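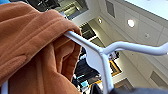 Grillard Mok Hand Teaching Kit: Review

The Mok is a kit for showing a two-finger gripper what to do. You get a pair of hand grips, a small camera for each wrist, a base box, a foot pedal and a license for the recording software. It works in two ways. You can take hold of the arm and move it through the job yourself, or you can stand a few steps back and drive it with the grips. Grillard sells the two modes as equal. They aren't, and which one you will use most depends on the work.

We bought ours in May, mainly for handling clothes on hangers. The second job was reaching into the recesses of molded plastic panels with the finger tips, where there is metal inside the opening and wiring close by. I picked those two because they are hard in different ways. Cloth never sits the same way twice. A panel stays put, but it gives you very little room.

Setup

Setup took most of an afternoon. The base box was found right away. Calibration was slower. The software asks you to touch the finger tips to a printed sheet at nine points, and if one point is off you start again from the first. The manual says to do this once a week. I do it every time the kit has been moved, and the recordings are better for it.

The cables are too short. With the base box on the floor there is just enough slack to reach chest height, and for garments you want to be higher than that. I bought an extension from Stukden and have had no dropouts with it.
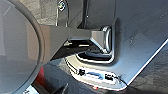
The wrist camera is the best part of the kit. It is light enough that you forget about it while guiding the arm, and it focuses close. Things right against the fingers stay readable enough to work from, and the exposure settles quickly when you go from a bright ceiling to a dark opening. It does go soft when you move fast. The fix is to move slowly, which you should be doing anyway.

The mount is less good. It is held by one thumb screw, and the screw works loose. I put a dab of thread locker on mine after the second day. If the camera turns even a little between recordings, the software doesn't warn you, and you end up with a set where half the runs disagree with the other half.

Guiding by hand

For garments I guide by hand. You feel the weight of the cloth through the arm and you can tell when a fold has caught on the hanger. The arm is well balanced and stays where you leave it. The fingers open and close with the pedal, so both hands are free. My only complaint is that the pedal slides on a smooth floor. It is fine on carpet.

Heavy fleece is harder than thin shirts. It bunches up over the shoulder of the hanger, and from underneath the camera can lose most of its view to cloth. I threw out a lot of early runs before I learned to come in from the open side.

Working by remote

For panels I use the grips. With your own hands on the arm you tend to put your head in the way of the light, and small pushes from your wrist turn into big ones at the tip. The grips have a scale setting. At one to one they are twitchy. At one to four they are very good, and you can bring a finger up to the rim of an opening and stop there.
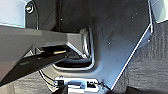 What the grips don't give you is feel. There is a buzz when the fingers meet resistance, but it is the same buzz for a soft cable and a hard edge, and it comes a little late. Around loose wires I went by the camera view alone. A force reading on the screen would help a great deal, and the older Grillard kit had one.

Recording and sorting

Each run is saved as a clip with the arm positions alongside. Trimming is easy. Deleting is not: you confirm each clip separately, and there is no way to select several. We have 2564 runs saved now, and I would say 500 of them should go. I haven't had the patience.

Storage fills up faster than the box suggests. The base unit holds about 1000 runs at full quality, after which it stops recording with one short beep that is easy to miss. Copy the files off at the end of each session.

Battery life in the grips is 80 minutes. Charging takes longer than that, so you want a second pair if you plan to work a full day.

Who should buy it

If your work is mostly soft goods, the hand guiding is reason enough. If it is all tight spaces and hard parts, try the grips in person first and see if you can live without the feel. I can, for the most part. Four stars out of five.
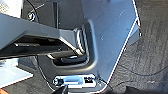

Imcombe, Jul 14, 2020

Update to the review. Grillard has put out new software for the Mok and I have used it for a few sessions, mostly on panels.

You can now select and delete several clips at once. The low storage beep repeats until you press the pedal. Calibration lets you redo a single point without going back to the first one, and that alone saves me a good part of each morning.

The buzz in the grips is unchanged. The scale setting now goes to one to eight, which I tried for working around a bent rod inside a recess. It is steady but so slow that I had to let go and re-center my hands several times in one reach. I went back to one to four.

The thumb screw on the camera mount has not been changed on the replacement part they sent me. I am leaving the score at four.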